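Chapter 7
Cloth, Warmth and the Bed

What you will meet in this chapter
Why a blanket feels warm when it makes no heat of its own
How patchwork grew out of thrift and then into something far bigger
How to read a bed cover as a piece of evidence

Think of the coldest night you can remember, and of the moment you finally got under the covers. For a minute or two the bed was no help at all. Then, bit by bit, it changed, and soon you wouldn't have left it for anything! Nothing had been switched on. All the heat in that bed came from you, and the cloth on top of you was simply slow to let it go.

Slow is the word to hold on to. Heat moves from warm things to cool things, and it will do so whatever we pile in its way, but still air is wonderfully bad at carrying it. A blanket is mostly air. Pull a wool one apart at the corner and you find a tangle of crimped fibres, each holding its neighbours a little distance off, with thousands of tiny pockets in between. Squash those pockets flat and the blanket loses much of its power. Shake it out and they come back.
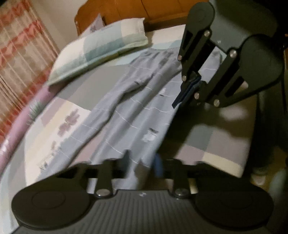 Layers work in the same way. Two thin covers with a little air between them can do as well as one thick one, and they are far easier to wash, dry and carry. Households knew this long before anyone measured it. In the letters we shall be reading later in the chapter, Edivaldo Sales writes to his sister from the mill at Rundulitz and begs her for "another light one, not a heavy one, for the heavy one sits on me like a calf and I am cold at the edges". He was a weaver and he knew his cloth. The letter is from March 1885, and it's a lovely thing to have, because people so rarely wrote down what they slept under.

That is the great puzzle of this subject, and a large part of its charm. Beds are where we spend a third of our lives, yet bedding hardly gets a mention in the records. It was used until it was thin, turned sides to middle, used again, cut down for a child's cot and at last torn up for rags. What reaches us is usually the best cover in the house - the one kept in a chest and brought out for weddings. The everyday ones have gone. Whenever you see an old quilt behind glass, ask yourself what was on the bed the rest of the year.

Patchwork helps us here, since it is made of other things. A single cover may hold shirt cotton, curtain lining, a scrap of a best dress and the good parts of a worn sheet. Each piece had a life before it was a patch. Ayane Tamura, who spent 10 years on the Lopes family covers, found the same blue stripe in seven of them and was able to put them in order by how faded it had become. We'll follow her method step by step, and you'll have the chance to try it on cloth from your own home.

Then something rather fun happened. The look of patchwork became so well loved that printers began to copy it. A mill could print squares, triangles and tiny flowers on one whole length of cotton, seams and all, and sell the look of a winter's sewing by the yard. Some people at the time thought this was cheating. Tudor Mihăilă, whose essay on printed cloth is in your reading list, takes the opposite view and says these prints show how much ordinary buyers cared about pattern. I'm on his side, but do read him and make up your own mind.

So we have two questions to carry through the chapter, one about heat and one about pattern. They pull on each other all the time. A maker who wants a warm cover needs thickness, and thickness is hard to sew through, and so the stitches get bigger and the design gets bolder. A maker who wants fine stitching has to put up with a thinner filling. The Grita covers and the Fallow covers, which we compare in the third section, come down on opposite sides of this, and you can feel the difference with your eyes shut.

Before you read on
Choose one cover from a bed you know well. Write down what it is made of, if there's a label, and who chose it. Hold it up to a window and look at how the light comes through. Fold it in four, press down with your palm, let go and watch how quickly it rises. Keep your notes, as you will need them for the first exercise.

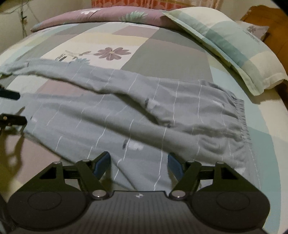 7.1 Still air and how to trap it

We begin with the fibres themselves. Sheep's wool has a natural wave in it, called crimp, and the wave is what keeps one fibre from lying flat against the next. Cotton has much less of it. Spread a little of each on a dark plate, side by side, and look at them through a hand lens before you turn the page.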